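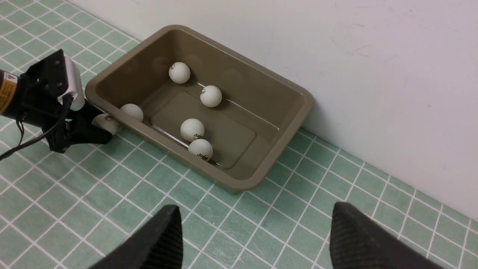 ## 4.2 Clearing the balls

The task is the smallest one in the Pirnon set and we nearly dropped it. Balls out on the green squares, bin at the wall, all the balls into the bin. Run over when the last one is in and has stopped moving. A ball that leaves the table is a loss and isn't put back.

Table tennis balls were chosen over the wooden beads from Fladwood (too easy, they stay put). A light ball dropped from any height bounces, and a ball touched off-centre rolls away. Both of these matter for the order people clear in, see 4.3.

Layout is loose on purpose. Balls are scattered by hand in front of the bin, no template, and only two rules: none under the rim, none closer to the edge than one square. Pairs that end up touching are left touching. Start position in Figure 6.
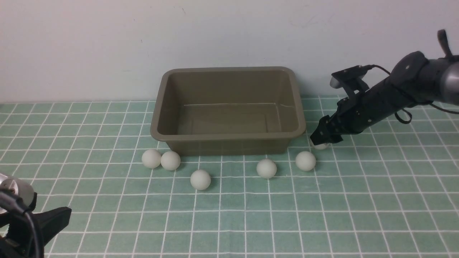 **Figure 6.** Start of a run: bin empty, long side along the wall, six balls out in front.

The bin stays by the wall for every run in this section. We tried it in the middle of the table first – balls went over the back of it and had to be fetched from the far side, which ruined the timings. With the wall there an overshot ball usually comes back. The sloped sides help as well, a ball that hits the inner slope tends to run down to the floor of the bin insted of hopping out.

Scoring follows Shojaei sheet B with one change. The old sheet counts a ball as cleared on release. We count it once it is at rest, so a ball that goes in and bounces out again scores nothing until it is put back. This makes our totals look worse than the Irmont ones and the two should not be compared directly.

In total 3000 ball placements were logged, of which 2590 are kept. The rest went for the usual reasons – clock not started, bin knocked out of place, layout breaking the edge rule. One batch of 75 from the Wednesday was rescored by Arnaldo Caldeira after the sheets got mixed up, and is kept. 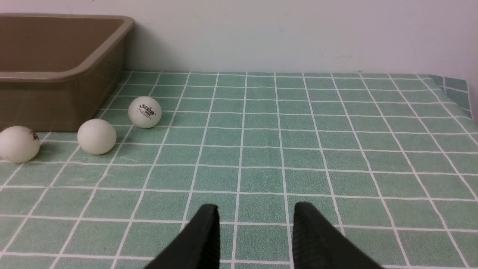

Far balls first was the commoner order, which we did not expect. Our guess had been nearest the bin first, as with the beads. Touching pairs were mostly left until late, and the second ball of a pair was the one most often lost, it gets nudged when the first is taken and is already rolling by the time anyone comes back for it. Losses off the front edge are listed seperately in Table 5.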